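**Loose grapes or bagged grapes?**

**stusley_noemi**
Right, settle something for me. Our greengrocer on the parade has gone over to selling grapes loose by weight, and my other half thinks it's daylight robbery. I think it's brilliant! I never finish a full punnet, half of it goes squashy at the back of the fridge and I end up feeding it to the compost. Now I buy a little bunch, eat it in two days, done. Am I the odd one?

**Kálmán Rácz**
You're paying extra for the privilege though. A 500 g punnet at our place works out cheaper than the same weight loose, every single time. I've stood there with the scales and checked (yes, I am that man).

**stusley_noemi**
But if I bin half the punnet, it isn't cheaper, is it!

**Kálmán Rácz**
Then don't bin half. Freeze them. Frozen grapes are lovely, my kids have them like sweets.

**renato_y**
Please cut them up first if the kids are little, frozen or not. Lengthways, into quarters. Sorry to be that person.

**Kálmán Rácz**
Mine are 14 and 17 and would be mortified, but fair point for anyone else reading.

**Lilla K**
I'm with Noémi on loose, for a different reason. I like to see the stems. If the stem's green and bendy they'll keep, if it's brown and brittle leave them where they are. You can't tell through a bag that's all steamed up. Also people pick at them, and with a loose bunch you can spot the gaps.

**renato_y**
People picking at them is exactly why I buy bagged. I watched a bloke at Tóth work his way along the whole display in November like it was a buffet. Didn't buy a thing.

**Lilla K**
Bags have holes in, Renato. And you're washing them either way, I hope?

**renato_y**
I am, yes. Still don't fancy it.

**stusley_noemi**
Can we at least agree green over red? I find the red ones taste of nothing much lately. Slatted shelves, proper greens, that's my sort of shop.
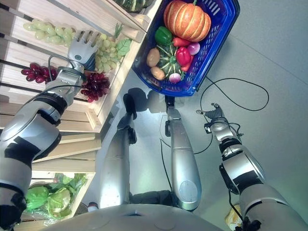
**Rodrigo Vallejo**
Can't agree on green, sorry. Most of the green ones I've had this year were sour enough to make my eyes water. Go for the ones turning a bit yellow, they look past it but they're the sweetest in the box. And don't wash them until you want to eat them. Mine go in the fridge dry, in a bowl with kitchen paper under, and I get well over a week.

**Kálmán Rácz**
Kitchen paper is a good shout. Still say buy the punnet.

**Lilla K**
Yellowish ones, yes! My mum always asked for those and used to get them knocked down in price as well.

**stusley_noemi**
OK, I'll try a yellowy bunch tomorrow, and the paper trick. Loose, mind you, Kálmán. I'll report back on how many days they last.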